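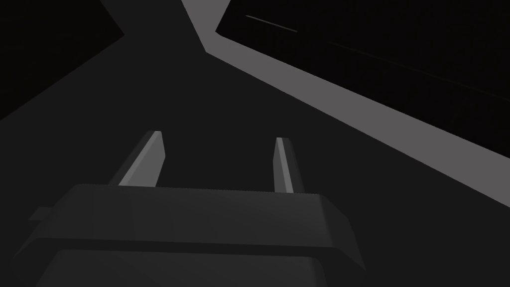
27 Oct 2021

Back from club and too awake to go to bed, so you get the long version, diary. Soup for tea again because I went straight from the library to the computer room and forgot that food existed until half past eight. There was a very sad cereal bar at the bottom of my bag. I ate it over the bin so as not to get crumbs in the keyboards, which we got told off about last time.

So. Gistari is our team (I voted against the name and I still think it sounds like a brand of yoghurt) and Clendia is the competition, and this year the whole first round is in simulation. No real arm until the final, if we get that far. In July I was quite cross about this. I joined a robotics club to touch robots! I wanted oil on my hands, or at least a blister from a screwdriver. What I have is a sore mouse wrist and a stiff neck. But I have to admit I've come round to it, mostly since I stopped thinking of it as the practice version and started thinking of it as the job.

The task for round one is pick and place. There's a ball and it has to be picked up and put where the judges want it, and the arm has to do it by itself, with our code deciding everything. You get a starting position you haven't seen before. We have to hand in our code, a short report and a set of practice runs. We've logged 3000 runs so far on the old version of the grasp code, nearly all of them overnight, and an enormous pile of those are rubbish. I spent most of this evening's first hour going through the rubbish.

Going through rubbish is my job now, apparently. I did it once in September because I had a cold and didn't want to talk, and I've been in charge of it ever since. I don't even mind that much. You put your headphones on and watch the wrist view over and over, and after a bit you start to feel as if you've got two long thin fingers yourself. I caught myself picking up my mug in a pinch tonight. Stupid. Nearly dropped it, too.

Anyway, the thing I found! In a lot of the bad runs the fingers come down in a perfectly decent place and then close too early, while the arm is still moving. So the ball gets a nudge from one side and off it goes, and the gripper shuts on nothing and carries the nothing very carefully all the way across to the drop spot. It's painful to watch. It's like seeing someone wave back at a person who was waving at somebody else.

We'd all been blaming the vision side. The vision lot had been blaming it too, poor things, and had spent two weeks making it better at finding the middle of the ball, when it was fine at finding the middle of the ball. The trouble was our bit, the waiting bit. There's a line that says how settled the arm has to be before the fingers are allowed to close, and somebody (me, it was me, it has my initials next to it) had set it very loose back when we were trying to shave time off each run. I put my hand up and confessed. Everyone was nice about it, which was worse.

So we tightened it up. Then we had a long argument about how much, with half the room wanting to be sensible and change it a little at a time, and the other half wanting to go home. I was in the going home half but I voted with the sensible ones out of guilt. We tried 4 different settings, did a handful of runs on each and wrote it all down on the whiteboard in the green pen that doesn't work properly. The tightest one was hopeless, the arm just hovered there like someone at the edge of a cold swimming pool. The second tightest was lovely. 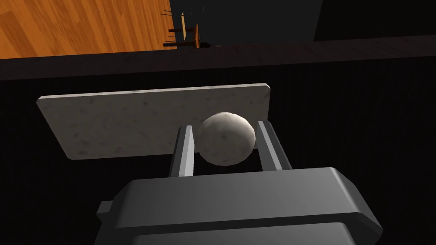
I do like the marble ball. The first one we used was a plain bright thing straight out of the starter pack, and it felt like cheating, as it stood out from everything. With the stone pattern on both the ball and the slab it's much harder for the code to tell where one stops and the other starts, at least when they overlap from where the gripper is looking. Somebody said it was mean. I think mean is good. If the judges give us something easier than that we'll be laughing, and if they give us something worse then at least we've had a taste.

And the room! I have got so fond of the room. It's only a background, it doesn't do anything, but there's a parquet floor and a little wooden chair out past the edge of the table, and I've looked at them for so many hours that I think I'd know my way about in there. I'd like to sit on that chair. My own has one arm missing and goes down slowly while you're on it, so by nine o'clock I'm typing at chin height.

What else. The report. We have to write 15 pages and we have a title page and a heading that says Method. I said I'd do the part about failed grasps, seeing as I'm the world expert, and I want to put it in groups: closed too early, closed too late, came in at a slant, and then all the odd ones. The odd ones are my favourites. There was one last week where the arm did everything right and then, at the drop, opened its fingers only a tiny bit and just kept holding on, and you could sort of see its point. I don't know how you write that in a report. I suppose you write 'incomplete release' and move on.

I also need to find out how long the report thinks a page is. Is it with pictures or without? I've asked on the Clendia message board and had one answer, which was from another team asking the same thing.

Oh, and Drosano. That's the name of the shared machine we run everything on overnight, and there was a row about it. The drone people had booked it for tonight as well and there was a lot of polite standing about in the corridor. We've got it until two in the morning and they get it after that, which means we can fit in 34 runs on the new setting if nothing falls over. It isn't many, compared with what we're used to, but the new version is slower as we're saving every single view this time and not just the bad ones. I argued for that. You can't tell what's gone wrong in the bad ones if you've never looked at a good one properly, and I really hadn't. I'd seen so few good ones that tonight when it closed on the ball and had it, nice and snug between the tips, I actually squeaked. Out loud, with the headphones on, so I don't know how loud. Loud, I think.

I walked back past the Kļaviņa bakery, shut obviously, but they leave the window light on and there was one tray of buns still in there behind the glass. Cruel. I stood there far too long working out how you'd pick up a bun with two flat fingers. You'd have to go in low and wide and close very gently, and I think you'd want some sort of soft pad on the tips or you'd leave a dent on each side. An iced one would be a nightmare. This is what the club has done to my brain, I can't look at anything now without wondering how to grab it. Cat next door, today, on the wall: underneath, both hands, no chance with ours.

I've still got the reading for tomorrow and haven't opened it. I could do it on the bus if I get the early one and if I get a seat upstairs, and those are both big ifs. I've also run out of clean socks, so there's a wash on at ten at night and the flat smells of that blue powder, and I've got to stay up to hang it out or it'll go musty like last time. So in a funny way I've got time to write all this.

Things for tomorrow, so I don't lie there reciting them:
Look at the overnight runs before breakfast (or during)
Tell the vision lot sorry again, bring biscuits
Move the settle setting out of the middle of the code and put it at the top with a proper name, so no one can hide it in there again, meaning me
New green pen
Ring home
Socks on the radiator

One more thing I want to write down before I lose it. On the way out we got talking about whether the start position of the arm should change between runs as well as the ball, and I said no, keep it simple, and now I think I was wrong. If it always begins from the same pose then it always comes in from the same side, and I bet that's half the reason the slanty grasps never get sorted out. I might try it on my laptop on Saturday, just small, a few runs, without telling anyone until I know. It'll sound like a jet taking off but the neighbours have got a drum kit so they can't say anything.

Washing machine's stopped. Going to hang it up and then bed - teeth first.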